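### 3.2 Place settings

Table manners are well documented; table setting by people in a hurry is less so. Of the 174 layouts in the Riltholm set, 98 put the fork somewhere no etiquette manual would defend.

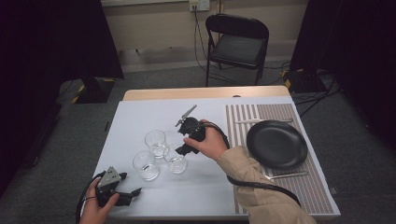

*Reading time for this section: 1 min*

**Figure 4.** Striped placemat, black plate, three glasses. The knife lies above the plate and the fork below it.

We coded such layouts as "horizontal." The glasses, three for one plate, were coded as "optimistic" until a reviewer objected.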